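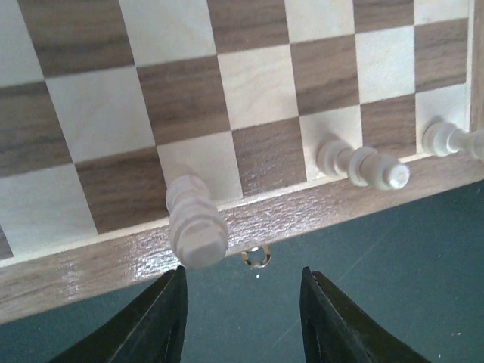
**Stotero is looking for people to drive robot arms. Chess set, two arms, lots and lots of repeats. Paid, start in September.**

Quick version first, long version under it. We need operators for our demonstration sessions in Jena. You steer a pair of arms, they set up a chessboard, we record it, the learning system gets it as an example. Then you clear the board and do it again. Target is 4000 recorded episodes for this task. We have 300. So, yes, hiring.

No robotics background needed. Chess neither, but you do have to know where the pieces go (we have a printed sheet, ask for it).

## What you'd be doing

- Teleoperating both arms from the leader station. Left hand left arm, right hand right arm
- Picking the light pieces out of the tray and standing them on their squares
- Tagging every episode when it ends: good, usable, toss
- Writing one line when something goes wrong. "Dropped bishop, picked up again" is plenty
- Resetting between runs. By hand, quick, pieces back in the tray in a heap. Don't line them up!

Drops are fine. Recoveries are some of the most useful stuff we get, so please don't stop the recording when a piece tips over. Stand it back up with the gripper and carry on. Only stop for a collision or if a cable snags.
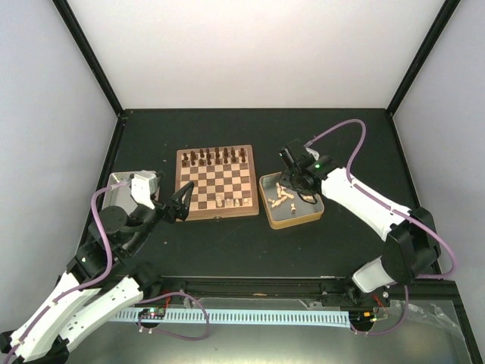 *Setup task, early on. Dark side done, light side still mostly in the tray.*

## Hours and pay

Shifts are four hours, morning or afternoon. Mornings start at 8:30, afternoons at 1:30. Pick one and mostly stick to it, swaps are OK if you tell us the night before. Recording happens in blocks of 43 minutes and then you get a real break away from the station, because tired hands make sloppy data and we end up throwing it out.

First 60 episodes are practice. They're paid the same and they don't go in the training set, so nobody is judging them. Most people find the knights annoying and the pawns boring. By the end of practice that's usually flipped.

Hourly rate is in the sheet we send back when you write in. Same rate for everyone, students included. Contract runs to the end of the task, good chance of a second one after (the Stuler sorting task, different objects, same arms).

## Who we want

- Steady hands, decent patience
- Can sit or stand for a block without drifting off
- Okay with doing the same thing over and over but *not exactly* the same way. We want variety: different grasp, different order, start from the other corner
- Will tell us when an episode was bad. Seriously. A bad run tagged good costs us more than ten bad runs tagged bad
- English or German, either works in the room

Gamers do well. So do people who sew. Left handers very welcome, we have too few and it shows in the recordings.

Not a fit if you need to be on your phone, or if you want to write code. This isnt a developer job. There may be one of those later, seperate ad.

## How picking works

Short email, then a tryout at the station. One hour, paid. You do a few placements with the right arm, then the left, then one longer run. We look at how smooth you move and how you deal with a piece that's landed on its side. Speed comes later, don't rush the tryout.
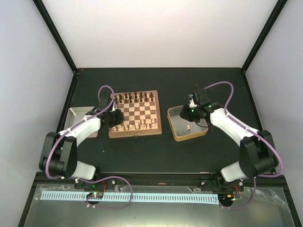
Krūmiņa, after a month on the morning shift, says the last few pieces are the slow ones: the row is full, there's no space for the fingers, and you learn to come in high and go straight down. She also says to do the back row before the pawns, and that her wrists were fine once she lowered the chair.

The chair thing is now part of the intro, by the way. Ten minutes, station height, e-stop, where the water is.

## To apply

Email the Stotero office with "arm operator" in the subject line. Tell us:

1. morning or afternoon
2. when in September you could start
3. which hand you write with
4. anything fiddly you do with your hands, job or hobby, one sentence

No cover letter, no photo, CV only if you already have one lying around. We answer everybody, usually inside a week. Tryout slots are filled in the order mails come in, so send it even if your start date isn't settled yet.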